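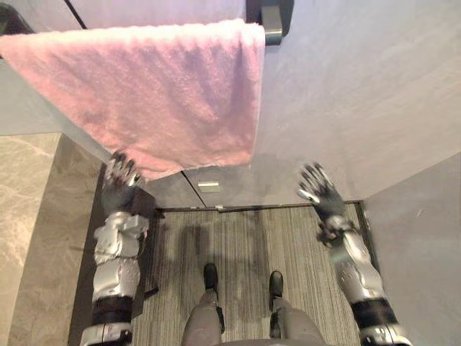

Pink terry towel on a wall-mounted towel bar.

About Kandmont Linen and Bath

Kandmont supplies and maintains towels, bath mats and bathroom fittings for guesthouses, clinics and student residences. The company was founded by Feven Tilahun and Lensa Worku, who had managed housekeeping at the Woldemariam guesthouse and wished to offer smaller properties the same standard of linen care available to large hotels.

Our main laundry and stockroom are located in Firkby. A second location in Tudcombe handles the fitting of towel bars, hooks and shelves, together with repairs to existing hardware. Between the two sites we serve 200 properties and keep 2902 towels in regular circulation.

All Kandmont towels are cotton terry. Each is washed, dried, inspected for pulled loops and folded lengthwise before it is returned to the customer. Towels that no longer meet our standard are withdrawn and cut down for use as cleaning cloths. Customers may select from eight colors, and a property's chosen color is kept on record so that replacements match.

Towel bars are mounted to the wall on metal brackets and placed at a height agreed with the customer. Our fitters return once a year, in November, to check that brackets remain secure.

Management

Feven Tilahun, Managing Director
Lensa Worku, Director of Laundry Services
Wanting Tan, Head of Fittings and Repairs
Bezawit Araya, Customer Accounts

Inquiries about new service agreements should be addressed to Bezawit Araya at the Firkby office. Requests for repairs are received at Tudcombe.

Page last revised Jan 10, 2020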